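Carnelmont protests

The Carnelmont protests were a series of street demonstrations and sit-ins in the port city of Carnelmont and the inland towns of Thevar and Diten. They began in November, after the provincial governor extended an emergency order that allowed the police to hold people without charge, and continued until the order lapsed the following spring.

Background

The order had first been issued during a dock strike and was renewed 2 times without a vote in the provincial assembly. It banned open-air meetings of more than 34 people and closed the main square at Hetside after dark. Opposition parties challenged the second renewal in court, but the case was adjourned before evidence was heard.

Course of events

The first march left the Hetside tram depot at midday and reached the governor's office in the late afternoon. Organisers put the attendance at up to 3,615; the police gave no figure. Smaller gatherings followed in Thevar, where shopkeepers closed in support, and in Diten, where the town council passed a motion against the order.

Arrests rose sharply in the third week. A legal aid group led by the lawyer Rajeshwari Hegde recorded 1,774 detentions over the whole period, most of them lasting less than a day. The provincial government disputed this total - it counted only those taken before a magistrate - and did not publish its own list.

Negotiations

Talks opened in Diten under the chairmanship of Yuto Higuchi, a retired labour mediator accepted by both sides. The protesters asked for an end to the order, the release of those still held and an inquiry into policing at Hetside.

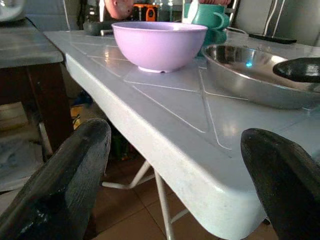
The governor agreed to the first two demands but offered only an internal review in place of an inquiry. The Thevar delegation rejected this and left the talks, while the Carnelmont and Diten delegations signed.

Aftermath

The order was allowed to lapse and the square was reopened. The internal review was completed but has not been released in full. A later assembly act requires a vote before any emergency order can be renewed.

See also

Hetside tram depot
Carnelmont dock strike
Provincial emergency powers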